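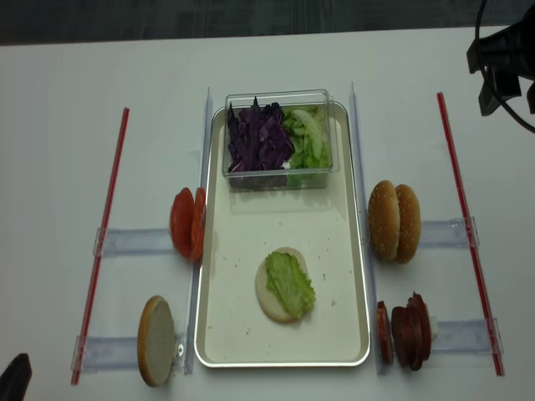 Abb. 1: Brötchenunterseite mit Salatblatt, dahinter Rotkohl und grüner Salat im Behälter.

Modul Lebensmittelkunde, Handout zur zweiten Sitzung
Pflanzenfarbstoffe in Blattgemüse: Chlorophylle und Anthocyane

1. Einordnung
Die Färbung von Blattgemüse beruht im Wesentlichen auf zwei Stoffgruppen. Chlorophylle sind fettlöslich und in den Chloroplasten gebunden. Anthocyane sind wasserlöslich und liegen in der Vakuole vor. Aus diesem Unterschied ergibt sich das abweichende Verhalten beim Waschen, Schneiden und Garen.

2. Anthocyane
Der Farbton hängt vom pH-Wert ab. In saurer Umgebung erscheint Rotkohlsaft rot, im neutralen Bereich violett bis blau, bei deutlich alkalischer Reaktion grün bis gelb. Regionale Bezeichnungen wie Rotkraut und Blaukraut werden häufig auf die Zubereitung mit oder ohne Säure zurückgeführt.

Im Praktikum wird der Saft der Versuchssorte Carnel mit 11 Pufferlösungen versetzt. Die Ablesung erfolgt nach 2 Minuten gegen weißen Hintergrund - spätere Ablesungen sind im Protokoll zu kennzeichnen.

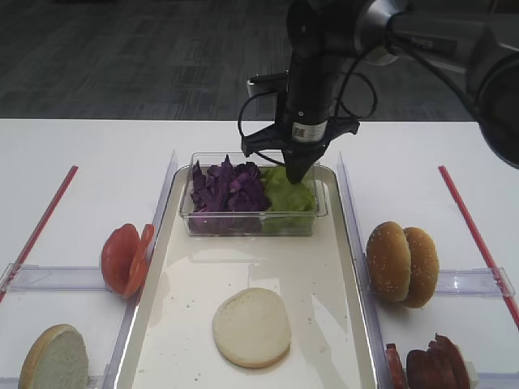 Mestanari merkte zur letzten Fassung an, der Begriff Indikator sei zu früh eingeführt worden und gehöre hinter die Strukturformeln. Die Reihenfolge wurde entsprechend geändert; die Formeln finden sich nunmehr im Anhang A.

3. Chlorophylle
Beim Erhitzen in saurem Milieu wird das zentrale Magnesiumion durch Wasserstoff ersetzt. Es entsteht olivbraunes Phäophytin. Kurzes Blanchieren mit anschließendem Abkühlen in Eiswasser begrenzt diese Reaktion. Der Zusatz von Natron erhält zwar den Grünton, beeinträchtigt jedoch Textur und Vitamin-C-Gehalt.

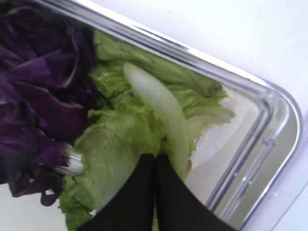
Bucur

4. Hinweise zum Protokoll
Das Protokoll ist einzeln anzufertigen und umfasst höchstens 2.000 Wörter. Messungen am Photometer erfolgen bei 537 nm; die Küvetten sind vor jeder Messreihe mit Puffer zu spülen. Abgabe im Sekretariat des Instituts Saltgate, Fach Lebensmittelkunde. Verspätete Abgaben bedürfen eines schriftlichen Antrags.

Stand: 14. Mai 2022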